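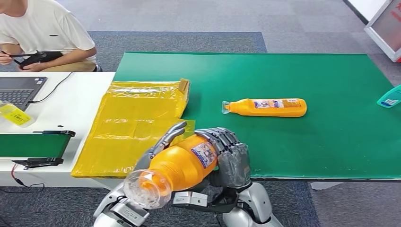
*Two robotic hands hold an orange bottle over the green work mat, with a second orange bottle lying to the right. A person at the white table behind holds a handheld controller.*

**Jalano finishes first set of bottle-handling recordings for packing project**

June 2024

Automation company Jalano has finished the first set of recordings for Duda, a learning system meant to teach two-handed robots how to pick up and turn household bottles. The set holds 908 usable recordings, the company said in a project update sent to customers. A second set is planned, and a trial at the Diltham packing center is to follow in December if the results hold up.

Each recording covers a single short task. A robot picks up a bottle, turns it until the label or the cap faces a given way, and sets it down. Camera views are saved together with the position of each joint in the arms and hands. Duda is then trained on the whole set, with the aim that it can carry out the same task on a bottle it has not handled.

Brostell, which runs the Diltham center, is paying for part of the work. Its packing lines handle cleaning and personal care products from many suppliers, and the bottles come in a wide mix of shapes. The company already uses suction machines for cartons and flat packs. Bottles that arrive on their sides, or in shipments of mixed sizes, are still sorted by hand.

"The carton side has been settled for years," said Lâm Khổng, who leads data collection for the project. "With bottles you have a round thing that rolls, a cap at one end, and a label that has to face the scanner. Two hands help a lot. One can steady it and the other can turn it." 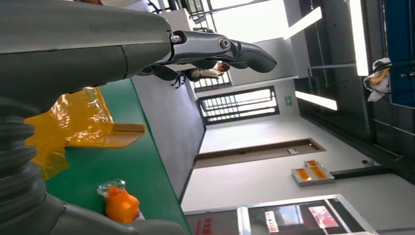 The hardest part of the first set was deciding how much to vary between recordings. Early on, the team placed each bottle at the same marked spot, and Duda learned the spot better than it learned the bottle. The team now changes the position and angle of the bottles from one recording to the next, and loose packaging is allowed to stay within reach of the arms. The work bench can have a crumpled yellow-orange plastic sheet on it along with an orange bottle with a clear cap, and the system has to tell the two apart even though their colors are close. Khổng said plastic of that sort is common on a real packing line, and a system trained only on clean surfaces tends to reach for the wrong thing when it meets one.

The bottles also differ in color and size. Large orange ones make up the biggest share of the first set, and teal and yellow ones are used as well. Transparent caps were kept in on purpose. They are harder for cameras to pick out than solid ones, and a robot that misjudges where a bottle ends may grip it too close to the cap.

Not every attempt is kept. Of the 1,000 that were reviewed, 92 were taken out. Most of those had a gap in the joint data or a camera view that was blocked for too long. Dropped bottles were not removed for that reason alone. If the hands recovered and the task was finished, the recording stayed in, and the drop was marked in the notes so that it can be filtered out later if needed.

Reviewing has taken more time than recording. Each clip is watched from start to finish, and the reviewer marks the moment of first contact, the moment the bottle leaves the surface and the moment it is released. Jalano tried using software to place the marks, but the moment of first contact was often late, especially when the fingers hid the bottle from one of the cameras. The marks are now placed by a person and checked by another.
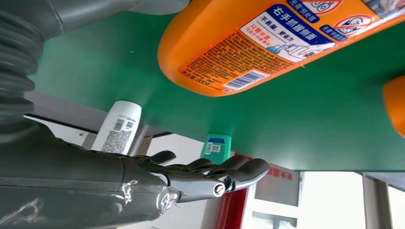

The views from the wrist cameras have turned out to be the most useful for grip. They show the fingers close to the bottle at the point where the head camera is most likely to be blocked by the hands themselves. They are also the hardest to review. The picture tilts and swings with the arm, and the room behind it can appear sideways. Jalano decided against rotating the footage upright, so that Duda is trained on the same view it will have when it runs.

Printed labels are another open question. The present version of Duda uses the label only to work out which side of the bottle is facing up. It does not read the text. Brostell has asked for barcode finding to be added, so that a bottle can be turned until its code faces the scanner on the line. Jalano said this will be part of the second set.

That set will add 300 recordings, all of them with more than one bottle within reach. The team expects those to take longer per attempt, as the robot has to pick the right bottle and keep its forearm clear of the others. Smaller bottles will be given a larger share than they had the first time.

The Diltham trial will use 2 robots at a station next to an existing line. They will work from a side table, and the bottles they handle will go through the normal checks before being packed. Brostell said the trial will not change staffing at the center. The company has not said what success rate it wants to see before going further.

Khổng said the team does not expect the first version to keep up with a person on speed. "We want to see it pick up a bottle it has never met and put it down facing the right way," Khổng said. "Then we can talk about how fast."

Jalano plans to share a summary of the first set with Brostell's line managers before recording starts again. Suppliers who want a bottle shape considered for the second set can send samples through their usual contact at the Diltham center.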